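Findach Centre for Working Life
Friday, June 22, 2018

Our report on sitting at work is published today. This thread sets out the main findings and the guidance we are issuing to employers. The full report is on our website and printed copies can be requested by post.

The study followed 500 staff at two sites, one in Tivcombe and one in Moodley. All spend most of the working day at a desk or table. They kept a diary of sitting and standing in February, and 400 of them completed a second diary later in the spring.

We did not ask anyone to change their habits before the first diary. The purpose of that stage was to record an ordinary week, including late trains, long telephone calls and lunches eaten over a keyboard.

The longest unbroken periods of sitting were recorded after lunch. Mornings were interrupted by arrivals, post, hot drinks and short questions from colleagues. From early afternoon those interruptions fell away and many people did not stand again until they left for home.
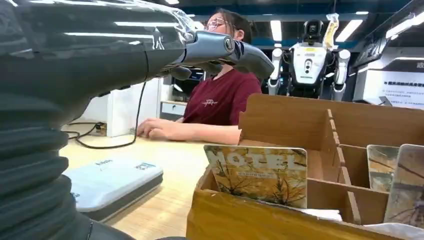 Meetings account for a good deal of this. Most people feel free to leave their own desk, but far fewer feel able to stand up when others are in the room. Someone seated at a table, as the woman behind the arm is, will usually remain seated for as long as the rest of the group does. Our diaries show the same pattern among senior and junior staff, although senior staff were rather more likely to be the first to get up.

For this reason the guidance is addressed first to whoever chairs the meeting. Any meeting longer than an hour should include a pause of 10 minutes, shown on the agenda with a start and finish time. A pause that is only promised tends to be given up when the discussion runs late.

The chair should stand at the start of the pause. This may seem a small matter of manners. At the Tivcombe site it was the change that staff mentioned most often in the second diary.

We have been asked about standing desks. Our view is that they suit some people well and should be offered where the budget allows, but they do not remove the need to move. Several participants with standing desks reported sore feet and a stiff lower back, having simply exchanged one fixed position for another.

Chairs matter too, though less than the catalogues suggest. The commonest fault we recorded was a chair set at the wrong height by a previous user and never altered. We recommend that every new starter is shown how to adjust their chair on the first morning, by a person and not by a leaflet.

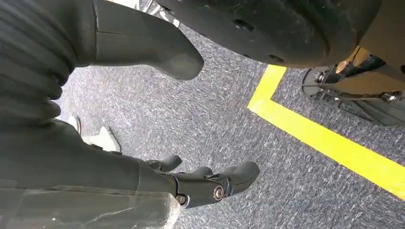
The same applies when staff move between desks during the week. Shared seating was in use at Moodley throughout the study, and diary entries there mention discomfort more often on the first day at an unfamiliar desk. Two minutes spent on the height of the seat and the distance to the screen should be treated as part of the working day.

Shared printers and kettles deserve a mention. Managers sometimes place them close to every team in order to save time. We found no complaint from staff who had a short walk to either, and a number of them said they valued it. We would advise against moving such items further away on purpose, which is likely to be noticed and resented, and would be unfair to anyone who finds walking difficult.

On that last point, the guidance has a separate section on staff with reduced mobility. Breaks from a fixed position can be taken without standing. Stretching the arms and shoulders, changing the angle of the seat or looking at something distant are all reasonable, and should be agreed with the person concerned in private.

We would ask employers not to use reminders that sound aloud or that are visible to colleagues. One team at Moodley tried a bell. It was withdrawn at the request of the staff before the second diary began, and the report gives their comments in full.

Nor should sitting time be monitored for individual members of staff. The diaries in this study were kept by the participants themselves and were never seen by their managers. We would not have received frank answers otherwise.

A draft of the guidance was circulated to employers in the Forwood area and we are grateful for their comments. Responses were mostly favourable. The main concern was cover for reception and telephone duties, where a post cannot be left for even a short time. 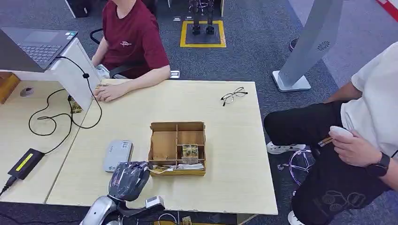

Jasmina Dimitriou has replied to ask whether the pause in longer meetings should be counted as part of a person's normal rest break. "Our staff would lose their tea break if it were," she writes, "and I suspect they would prefer to stay in their seats."

Our answer is that it should not be counted. The pause belongs to the meeting and existing rest breaks should be left as they are. We accept that the published wording could be plainer here and we will correct it in the online version.

Bláthnaid Ó Conaill asks whether the findings apply to people who work from home. The study did not include them – all of the participants were based on site – and we would be cautious about assuming that they sit for longer or shorter periods. We hope to return to the question if funding can be found.

Some limits should be stated. The diaries rely on memory, and those who did not return the second one may differ from those who did. Both sites are offices with a settled daytime shift. The guidance should not be applied without change to call centres, vehicles or night work.

Employers who wish to use the diary forms may copy them free of charge, provided that the Centre is named as the source. A large-print version is available on request.

Questions may be sent as replies to this thread until the end of next week. Longer enquiries are best sent by letter or through the contact form on our website.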